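Sat 16 May
By Gangadharan Annamalai

The open day at Pideo, or how I learned to love the red button

I've been meaning to get out to Pideo for ages, and last week they finally opened the doors, so off I went with my notebook and a granola bar. They're on the top floor of the old Levham building, up a staircase that goes on forever (the elevator had a sign on it). They teach machines to do housework, mostly laundry and tidying, and they let visitors wander through in small groups.

Our guide was an engineer called Mersha, who talks very fast and clearly hadn't had lunch. She started us off with the hand-held grippers. A person holds one, picks something up, puts it down, and does that over and over so the arm has something to learn from. They want 2000 good tries before they trust a new task, and they had 300 for the one we'd come to see. I got to squeeze one! The grip is stiffer than I expected and my thumb was sore all evening.

The demo corner is set up like somebody's home, with cushions, a white woven laundry basket and a tall curved wooden coat stand. Cloths are the hard part, Mersha told us, especially thin ones. They bunch up and then there's a tail dangling that goes wherever it likes.

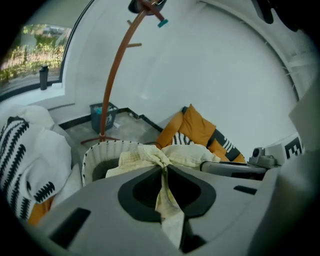
What went wrong

So, the arm. It lives in the next room behind a waist-high barrier, and it was supposed to lift a towel and drop it in a bin. The first go was lovely, people clapped. On the second the loose end of the towel got into the wrist joint and the arm just kept turning, winding it tighter and tighter, until there was a crack like a ruler snapping. A man near the front had leaned right over the barrier to film it. Mersha hit the stop button and everything froze — but it took her 3 seconds to get there, and that felt long.

No one was hurt. The cracked part was a plastic cover, and she passed it around while a colleague cut the towel free. What bothered her more was the force limit. It should have tripped by itself, and somebody had turned it up in August for a heavier job and never turned it back down. She told us that straight out, which I liked. The second stop button was on the far wall, behind a stack of chairs — they moved the chairs while we stood there.

The arm stayed off for the rest of the afternoon. We got coffee and a long chat about barriers instead, and I missed the Pevelska bus home.

Last updated: Sat, 6:40 pm
Contact | Copyright Gangadharan Annamalai | Back to top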